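Home | Ask | Topics | Storage & Racking | Sign in

We use cookies to keep you signed in. Accept | Settings

Mixing used uprights with new beams?

murstead_stores
We took over a small unit in January with 2 bays of used Dandero racking in it. I need more beam levels for boxed clothing. Medve sells new beams that look like the same hook pattern, at a much better price. Can I mix them? The old load sign says 1,000 kg per level.

bay_end
Don't go by looks. Hooks can seat in the slots and still not lock properly. The load sign only covers the original uprights and beams in the original layout – change either one and it no longer applies. Ask Dandero in writing, with the upright part number, and get a new sign made.

pallet_pat
mine are mixed and fine, never had a problem

Dramura
If it's only clothing, you may not need beams that heavy. We keep 2,152 knits on plain boltless shelving, 100 to a shelf, folded flat with the sleeves in so the stacks stay square. 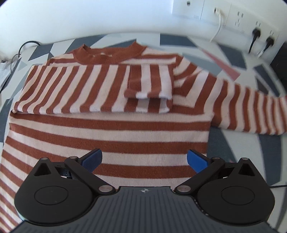 bay_end agreed that light shelving would do for clothing, but said the old bays should still be checked for bent uprights before anything goes back on them.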